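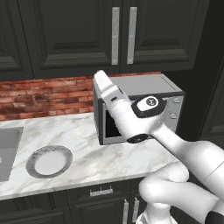

My project for this class was supposed to be a small one. I wanted to make six paintings of my aunt's kitchen over one semester, using only house paint, brown paper and whatever came out of the recycling bin, and then write about how the surfaces changed my mind about color. I picked kitchens because I can't draw people (ask anyone in my section!) and because a kitchen is mostly big plain shapes anyway. Dark charcoal cabinets over a white marble counter, with a silver microwave sitting between them, is already half an abstract painting if you squint. So I squinted a lot, and I started in May, way before the proposal was due, which I'm still a little proud of.

The first two panels were a mess. I glued torn grocery bags onto hardboard with Fasen, the white glue they sell at the campus store, and I used way too much of it. The paper bubbled up, then the paint cracked over the bubbles, and I sulked for a week. Rahel Ammann, who shared the studio table with me, told me to stop sanding the cracks off and just look at them for a while. She was right about panel two. Panel one is in the dumpster.

For panel three I thinned the glue with water, half and half, and laid the paper down in strips with an old gift card. That worked so much better that I redid panel two's left side the same way. I also switched from brushes to a plastic scraper, and you get these long dragged edges where the gray underneath shows through. I love those edges. I could make nothing but those edges for the rest of my life.

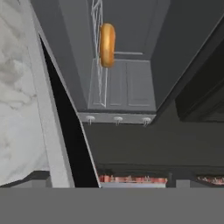

Money and materials

My budget was 245 dollars and I went over it, mostly on hardboard. The paint was leftover cans from the Storkgate reuse shop, so the palette is pretty much whatever other people didn't want on their walls: four grays, a cream and one loud orange. I rationed the orange. It shows up once in every panel, never bigger than my hand, and it's the first thing people walk over to.

Hanging the work

The five surviving panels went up in the Lukáč hallway on Sunday, October 16, 2022. I hung them low, at counter height, and left wide gaps between them. The light in there is yellow and kind of awful, so the grays went greenish and panel five, my favorite, looked like pea soup until I swapped it with panel four near the window.
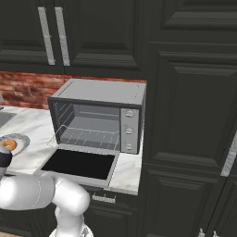 Liesl Berchtold wrote in her feedback that the low hanging made her bend down and look at the paper seams first, before she got to any of the color, and that she wished I'd pushed the collage further and trusted the orange less. She also thought panel three could have been the whole show.

I've gone back and forth on that. I think she has a point about the orange, because once people know it's coming they go hunting for it and skip the rest. I don't agree about panel three, though. It needs the clumsy one beside it or you can't tell how much the thinner glue changed things.

If I do a second round I'd like to try fabric in place of the paper, maybe old dish towels, and go up a size in hardboard. I'd also keep better notes. I have three pages on mixing grays and one line about glue, and the glue was the part I kept having to look up.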